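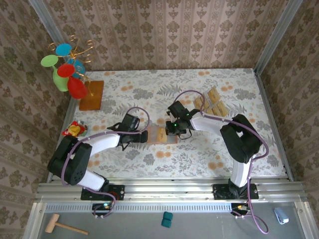 Ona Jankauskaitė asked why the August minutes called the Trorden hall rent "settled" when no one present could remember agreeing to it. The word was struck and replaced with "discussed."

Groups > Kanent Allotment Society > Minutes > 9 December 2023

Item 2. Water. The quote from Shehu for a new standpipe and trench is 3000, up from the earlier figure of 400, which turned out to cover the tap and nothing else. Several members doubted the new one was complete either. The firm's letter says "ground conditions permitting" twice. Agreed to ask in writing what happens if the ground does not permit. No vote taken.

Item 3. Meter readings. Last reading 1002, this reading 1017. The chair said this showed the leak was fixed. It was pointed out that hardly anyone waters in winter and that the same claim was made last year, shortly before the bill came. The chair's remark is recorded at his request. So is the objection.

Item 4. Compost. Husska has offered a free trial of its compost starter on the north plots. The leaflet promises finished compost in a few weeks. A member with long experience of cold heaps said she would believe it when she could put a fork in it. Trial accepted, on the condition that one heap is left untreated beside it and that the society's name does not appear in any advertising.

Item 5. Waiting list. The list was read out. At least two people on it are thought to have moved away. The secretary will write to everyone and remove those who do not answer. Ona Jankauskaitė asked whether the same was promised at the last two meetings. It was.

Item 6. Lower gate. Still sticking. The padlock code will be changed again, though the old one seems to be widely known in Trorden and the new one probably will be too.

Item 7. Any other business. A request for a second shed was held over until someone clears out the first.

Meeting closed. Next date to be set once the hall confirms the rent.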